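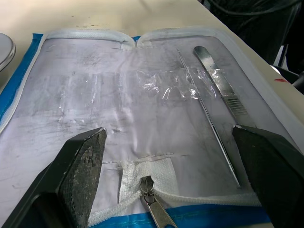 Scalpel handle in a zippered instrument case

Filed under: Media Studies, Student Work
5 Shares | 2 Comments
Search this site... Go

Did He Really Train for It? Checking Actor Biographies Against Their Sources

Project report by Fikri Hidayat and Tatsuya Minami

Read enough actor biographies and you start to see the same sentence over and over. The star "spent months preparing" for the part. We wanted to know where that sentence comes from, and whether any of it can be checked. We used one case, the lead in the hospital drama Priven, who plays a trauma surgeon and is said on most fan pages to have "learned real surgical technique" before filming.

Method

We collected every biography of the actor we could find in English on two databases, Brirna and Ghoneim, plus the press notes from the production company, Cundetti. Together they came to 3670 words once the plain copies were removed. We marked each statement about training and tried to follow it back to an interview, a named teacher or a dated event. Tatsuya did the marking first and I did it again without looking at his sheet. Where we disagreed we left the statement out, so our results may be a little kind to the biographies.

What we found

The training story exists in five versions. In the oldest one he "sat in on a class." By the newest he has "assisted" at a teaching hospital, which we find hard to believe and which has no source at all. Four of the five lead back to the same Cundetti press note, and that note gives no school, no teacher and no length of time. The fifth quotes a radio interview. We listened to it, and he says only that he practiced knots on a pillow at home.
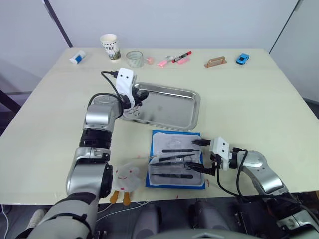 Fans on Ghoneim often offer the show itself as proof – he looks so sure of himself in the operating scenes that he must have been taught. We don't think this follows. Much of what makes an operating scene convincing is sitting there before the actor does anything. A small pair of metal scissors in a shiny steel tray says "surgery" to most viewers, and the close-ups of hands in Priven never include his face. They could be anyone's hands.

Problems with the project

One actor is a thin sample. We wrote to Cundetti and got an automatic reply. Brirna also lets users edit a page without keeping the old text, so our order of the versions is partly a guess from the comments underneath. One editor told us the page was "well researched" and pointed us to Ghoneim, where the matching page credits Brirna.

Next steps

If we get another term, we would like to take a sports film and see if the boxing lessons hold up any better. Tatsuya expects they will. I have my doubts.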